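Home | Guides | Set-up | Planning | Spares | Contact

Section 3: Planning and budgeting before you order

Work through these steps before you ask Ullex for a quote.

1. Write down every item the gripper has to pick up. Note the widest, the heaviest and any with a polished surface.

2. Mark the ones that will be gripped by the rim. Rim grips wear the jaw pads faster, so allow for a second set in the first year.

3. Build the job in simulation first. Put the cup and bowl against the pegboard panel and try the grip from more than one angle. Changing a jaw in software costs you an afternoon – changing it after delivery costs you a new part.

4. Add up the extras. Spare pads are $26 a pair and the mounting plate is $600. Freight is quoted separately.

Note: Prices are in Canadian dollars and do not include tax.

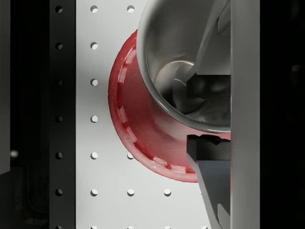 Bergþóra Briem wrote to us that her shop at Litbridge had set money aside for the arm and the gripper but left out staff training, and had to wait until February for the next budget. She now puts training on the first line of the sheet.

5. Keep 15 percent of the total aside for cabling, guarding and changes to the bench.

6. Have the bench measured and the power supply checked before you sign.

Caution: Do not order jaws from a drawing alone. Custom jaws cannot be returned once they are machined.

7. Send the finished sheet to Leif Bjarnason in the Lallstead office. Quotes are good for three months.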